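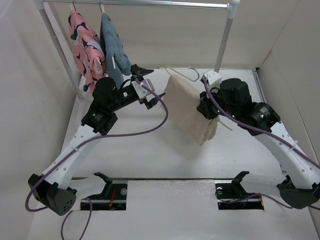
Beige garment on a cream-colored hanger.

NUMBRIDGE RELEASES FORNA 3 FOR COASTAL WIND AND SURGE CLAIMS

Station-based wind and water records now delivered at the parcel level; Carhuamaca Mutual to use the service in its coastal book

TRIRNBRIDGE, 28 Jul 2023 - Numbridge today released Forna 3, a new version of its event record service for property insurers, adjusters and local emergency offices in coastal areas. Forna 3 combines readings from ground stations with surveyed elevation data and returns a time-stamped record of wind and water conditions for a single insured address. The release is available now to all current subscribers under their existing terms.

Carhuamaca Mutual, which writes homeowners and small commercial policies along the Trirnbridge shoreline, will use Forna 3 for every coastal wind claim opened after a named storm. The agreement follows a trial that began in April and covered 17 ground stations and the policies within reach of them.

Background

Many coastal property policies treat wind and flood as separate causes of loss. Wind damage is paid under the property policy, often with a separate named-storm deductible. Flood and storm surge are excluded from that policy and covered, where they are covered, by a second policy with its own limits and its own proof-of-loss form. When a building has been exposed to both, the adjuster has to establish which came first and which part of the damage belongs to each.

Physical evidence at the site answers some of this. Waterlines, debris deposits, racked framing and the direction of missing shingles are all recorded during a normal inspection. What the site seldom shows is timing. A wall opened by wind before the water arrived and a wall pushed in by water may look much the same by the time the road reopens.

Airport weather records are commonly used to fill the gap. They are well maintained, but the nearest airport is often well inland and its anemometer sits over open, level ground. Readings from that position need correction before they can be applied to a house behind a dune line or on a canal lot. Stations also lose power in severe storms, sometimes before the peak.

How Forna 3 works

Forna stations are mounted on a tapered steel mast set in a poured footing. Each carries an ultrasonic wind sensor, a barometer, a rain gauge and a battery sized to run the station for 80 hours without outside power. Stations placed near open water are paired with a pressure-type water level sensor in a vented housing fixed to a piling or bulkhead. Readings are stored at the station and sent over a cellular link. If the link fails, storage continues and the readings are sent when service returns.

The central software checks incoming readings in three steps. The first removes values outside the physical range of the sensor. The second compares each station with its neighbors and flags any reading that departs from the group without a matching pressure change. The third is a manual review by Numbridge technical staff, applied to every flagged reading recorded during a named storm. Flagged readings stay in the file with a code showing how they were handled. No reading is deleted.

Parcel records are built from the checked data. For wind, the software adjusts the station readings for height, exposure and upwind surface roughness at the address. For water, it interpolates the still-water level between sensors and compares it with the surveyed ground elevation and, where an elevation certificate is on file, with the lowest floor. Wave height is reported separately and is not added to the still-water level.

The finished record contains seven fields:

Peak gust at roof height, with time
Peak sustained wind, with time and direction
Wind direction at each recording interval
Time water first reached ground elevation at the parcel
Peak still-water level, with time
Rainfall by recording interval
Confidence grade for wind and for water

The confidence grade is new in this version. It is based on distance to the contributing stations, the number of flagged readings and the age of the elevation survey. A record with the lowest grade is still issued, but it is marked as unsuitable for use as the only basis for a coverage decision.

Changes from the previous version

Earlier versions returned conditions for a postal code. Subscribers reported that this was too coarse on barrier islands and along tidal rivers, where ground elevation and exposure change over short distances. Forna 3 accepts a street address, a parcel number or a pair of coordinates.

Wind direction was previously given only at the time of the peak gust. It is now given throughout the event, so that an adjuster can compare it with the orientation of each damaged slope or opening.

The export format has also changed. Records may be downloaded as a signed document for the claim file or as a plain data table. The signed document lists every station used, its last calibration date and the handling code for each flagged reading. Subscribers who import records directly into a claims system will need to update their field mapping. The previous format will be supported through the end of the current storm season.

Use by Carhuamaca Mutual

Under the agreement, Carhuamaca Mutual will request a parcel record when a coastal wind claim is opened and attach it to the file before the inspection is assigned. Field adjusters will receive the record with the policy summary. Policyholders may ask for a copy at no charge, and will receive the same signed document that is placed in the file.

The record does not replace the inspection. Carhuamaca Mutual will continue to inspect each property and retain an engineer where the cause of structural damage is in dispute. The insurer's deductible wording is unchanged, and the service is not used in setting rates or in deciding whether to renew a policy.

During the trial, adjusters were asked to note any record that conflicted with conditions found on site. These notes led to two changes in the release version: a correction to the treatment of elevated houses with enclosed ground levels, and a clearer statement of the vertical datum on the first page of the record.

Limits of the service

Forna 3 reports conditions outside the building. It makes no finding on the cause of damage, the condition of the roof before the storm or the adequacy of construction. Tornadoes and other small, short-lived features that pass between stations may not appear in the data. Water levels are not issued for parcels where flooding came only from rainfall or blocked drainage, although the rainfall field is still completed.

Addresses outside the station network return a notice that no record is available. Numbridge does not substitute modeled winds in these cases.

Availability

Forna 3 is offered by annual subscription or by single record. Emergency management offices within the network may view live station readings without charge, including during power outages at their own sites if a cellular connection is present. A technical manual covering sensor specifications, siting rules, calibration intervals and the exposure adjustment method is supplied with each subscription and can be requested separately by engineers and attorneys working on an open claim.

Site applications for new stations are accepted from municipalities, marinas and utilities. A suitable site has clear exposure on the seaward side, a secure footing location and permission for yearly access by service staff.

About Numbridge

Numbridge designs and operates weather and water level monitoring equipment for the property insurance industry. The company is based in Trirnbridge, where it also maintains its calibration shop and data review office.

About Carhuamaca Mutual

Carhuamaca Mutual is a policyholder-owned property insurer offering homeowners, dwelling fire and small commercial coverage.

Media and technical inquiries: Numbridge press desk, Trirnbridge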